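**Incidencia: el brazo izquierdo se queda esperando en la demo «poner la mesa»**
Producto: kit bimanual Trestari, paquete de evaluación
Estado: abierta, a la espera de respuesta de Gradmont

Buenas tardes, y gracias de antemano por la paciencia, porque me temo que esto va a salir largo. Estamos probando el kit desde noviembre y, en general, muy contentos: el montaje fue una delicia y el manual se lee de un tirón (ojalá todos fueran así).

El problema aparece en la rutina de platos y fruta de juguete. El brazo derecho termina su parte sin queja, pero el izquierdo se detiene con la pinza abierta y el registro escribe esto:

```
WARN left_gripper: target lost, retry 6
ERROR left_gripper: timeout (600 ms)
```

Lo que ya hemos intentado:

- Recalibrar las dos muñecas con el patrón de Hájek. Mejora un rato y luego vuelve.
- Subir el tiempo de espera por encima de 600 ms. Igual, solo que tarda más en rendirse.
- Volver al firmware 53. Con ese no falla, pero perdemos el modo coordinado – y para nosotros el modo coordinado es media compra.
- Revisar los conectores de ambos cables. Bien sujetos.

De 173 ciclos lanzados con el firmware nuevo, el aviso salió en 53.

Puesto de pruebas, con los platos rosa, verde y amarillo: 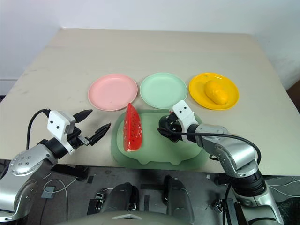
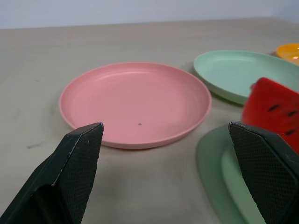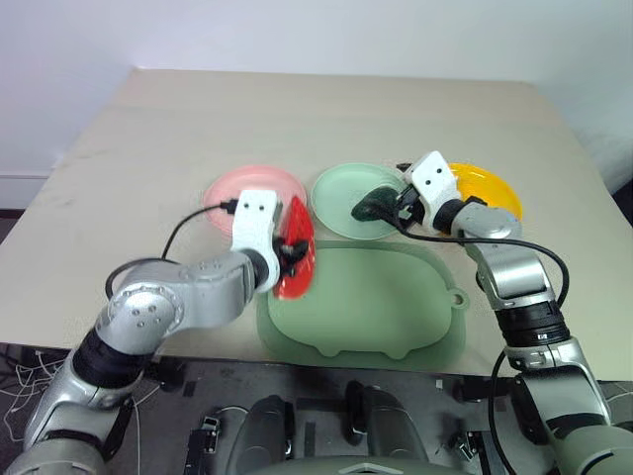
Nuestra sospecha, y la digo con toda la prudencia del mundo, es que el detector se lía con los plásticos claros cuando la luz viene de arriba. El distribuidor, Bristau, nos sugirió cambiar el tablero por uno oscuro, y lo haremos encantados si ustedes lo confirman, aunque preferiríamos un ajuste de umbral – tenemos más puestos iguales y cambiarlos todos sería un lío.

¿Podrían decirnos si el umbral se puede tocar desde la consola o hace falta el paquete de servicio? Puedo enviar los registros completos cuando quieran. Por las tardes, a partir de las cuatro, siempre hay alguien en el taller que puede repetir la prueba con ustedes al teléfono.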